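Home Reviews Luggage Tires Contact

Umelach tail bag, 2,556 miles on

Kam-wah Fung

The Umelach straps to the rear seat with 3 buckles and cost me 243 dollars. I ran it from Lapointe to Vovham in November. No strap slip. The zipper is stiff with gloves on – wax helps a little.
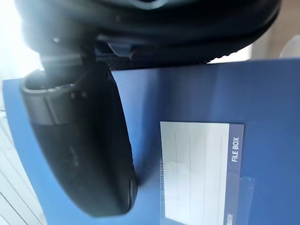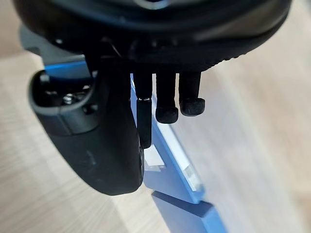 Rain got past the cover after 2,000 miles, at the left seam. Papers now travel in a plastic sleeve. I'd also like the bag in a plain blue, like the blue in both photos, as black is hard to see at dusk. The Wilent bag seals better but sits higher.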